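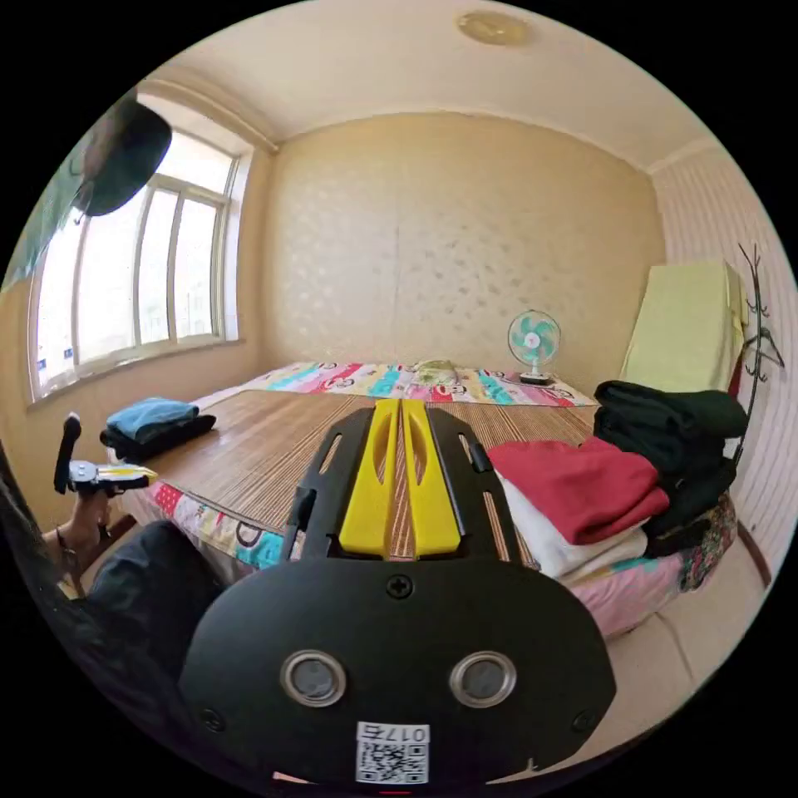

Big news for anybody who ever pumped a week's allowance into a Plorov cabinet: the old maze shooter is coming back! Flestau, the little outfit that has been quietly buying up forgotten coin-op titles, says it has the rights to the 1980s original and is putting out a home version this spring. I've been grinning about it since the email landed. If you never saw one in the wild, Plorov was the game with the chunky orange joystick where you ran a salvage crew through a sinking city, grabbing crates and dodging those awful eels. It was loud, and it was bright in a way that arcade games had to be to get your quarter. I'm talking cartoon quilt bright, pink and turquoise and red all piled on top of each other like the one folded up at the far end of the bed, and somehow you could still tell where your guy was. Most of the time, anyway. My brother would disagree (he lost a lot of quarters to that third level).

The new release is being handled by Teodoro Lorente, who did the Cornano port a while back. If you played that one you know why I'm happy. He kept the slowdown in! When the screen filled up with bats and the whole thing started to crawl, it crawled just like the cabinet did, and there was a switch in the menu for people who couldn't stand it. I wrote to him in January to ask if Plorov would get the same treatment and he wrote back the next morning with a plain "yes, of course," plus a long paragraph on sound chips that I only half followed.

Now for what's in the package. You get the arcade game in 2 versions, the one we all know and the tougher revision that only went out to a few places near the end. I've never played the revision and neither has anyone I've asked, so that alone is worth the price to me. There are 4 crew members to pick from, same as before, and up to 2 players can go at it together on one TV. Online play isn't in the plan. I know some of you will grumble about that, but I always thought half the fun was elbowing the person next to you when they swiped your crate.

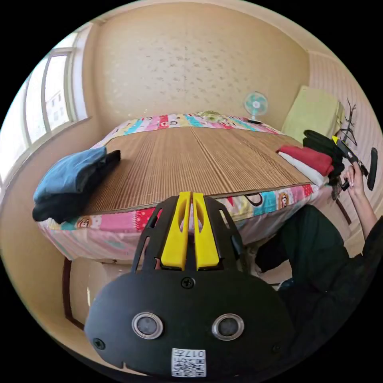

High scores will save, thank goodness. The cabinet at my old pizza place got unplugged every night and wiped the whole table, so whatever glory you earned on a Friday was gone by lunch the next day. The home version keeps a local list and lets you enter the usual 3 initials. There's also a practice mode that drops you into any level you've already reached, and that's the thing I'm going to use most, because the clock tower section still makes my palms sweat.

The part I'm less sure about is the controls. Plorov had a twist stick, so you walked with it and turned it to aim your lamp, and I don't know how well that's going to work on a regular pad. Lorente's plan is to put the lamp on the right stick. It should be okay? I played a rough build of it for one evening and kept lighting up the wall behind me, but I was also doing that in the arcade, so don't hold it against the game.

There's some talk of a real twist stick too. Prieto, the controller people, have shown Flestau a prototype, and from the one drawing I've seen it looks pretty close to the old orange one, right down to the fat round base. No price yet and no promise that it'll get made. I'd buy it tomorrow. I'd probably buy a spare.

Flestau hasn't picked a day for the release and wouldn't give me a price either, only that it'll be a download first and maybe a boxed copy later on if enough people ask. So ask! Their mailing list is open now and it's short, one note a month at most from what I've gotten so far. I'll have a proper review up once I get my hands on the finished thing, and if anybody out there has played that late revision, please drop me a line in the comments and tell me what they did to the eels.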